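4. Setting up the season ticket gate reader (Stilach, 200 series)

Read this before the first home match. Whole job takes under an hour if the turnstile has power already. Horthorpe ground staff – your readers are pre-registered, skip to 4.2.

4.1 Registering the reader

1. Plug reader into the gate socket. Wait for the steady green light.
2. Hold MENU until the screen shows SETUP.
3. Enter the club code, then the gate number. Gate numbers always three digits, so gate 7 is 007.
4. Press OK twice. Once saves, the second press sends it to the ticket office computer.

Note: if it says NO HOST the office computer is asleep or the Brisutis software isn't open. Wake it up, try again. Don't re-enter the code, you'll end up with two entries for the same gate and someone has to delete one.

4.2 Loading the ticket list

1. In Brisutis, open Matchday, then Lists.
2. Pick the fixture. Check the date!
3. Tick Season, Advance and Guest. Leave Staff unticked, staff come in by the side door.
4. Press Send to gates.
5. Wait till every gate shows the same total. Our test list was 506 tickets and took 78 seconds.

Caution: never send a list while people are coming through. The reader drops the old list first and will refuse everybody until the new one is in.

4.3 Fixing the reader to the turnstile

Bracket, two long bolts, two short bolts, rubber pad. Long bolts go at the top. The May batch of brackets shipped with four short ones – ask for the right bolts, dont make do.
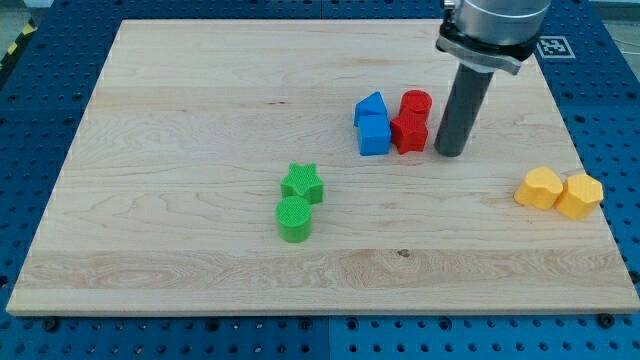
Mount the reader at waist height, screen facing the fan and cable on the steward's side. Tighten by hand first, then a quarter turn with the key. If you're also putting a reader on a counter for will-call, you need a flat board under the stand. Pale maple with a wavy grain is fine, so is anything else flat and heavy enough not to slide. Stick the rubber pad under the board, not on top of it.

Caution: keep the cable out of the arm's path. Swing the arm through by hand a few times before you switch the power on.

4.4 Test scan

1. Scan the green test card. Should beep once and unlock.
2. Scan it again. Should beep twice and stay locked – already used.
3. Scan the red card. Long beep, locked.
4. Clear the test scans: MENU, Logs, Clear.

Step 4 gets forgotten. Then the attendence figure is wrong all afternoon.

If the second scan unlocks the gate, the reader is in Trevor mode (training mode, old name, still on the menu). Turn it off under MENU, Modes.

Problems with any of this go to Nerys Ifans in the ticket office, with the gate number and whatever the screen says.

Section last changed September 12, 2018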